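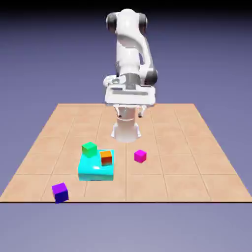 Search this site Enter keywords Go

Hondus tile adhesive, ready-mixed tub

The tub says "no mess, no mixing, tile in a morning". I've heard that one before. I bought it for the hall floor at Notbridge, where Marlene Amaral wanted small square tiles laid over old boards and didn't want to pay for a proper screed.

Opening it was easy enough. The paste is smooth and a bit stiff, and it holds a ridge well when you comb it out. On a wall I'd have few complaints. On a floor I'm less sure. The instructions give 3 hours before you can grout, which I don't believe in any house with a cold hall. I left mine overnight and two tiles near the door still slid under my thumb in the morning.

Coverage is the other sore point. The lid promises far more than I got, and I don't trowel thickly. We ran out with a strip left to do and finished it with Munro powder, mixed in a bucket – messier, cheaper, and rock hard by teatime.

Daiane Coutinho swears by the Hondus for splashbacks and I'll take her word for it. She has never put it under anyone's feet.

The lid doesn't reseal properly either. What was left had a skin on it within the week.

Fine for a small wall. For floors, buy the powder. 3 out of 5, and that's with the wall in mind.

Iolanda Cordeiro, May

Contact us | Copyright Amivach | Back to top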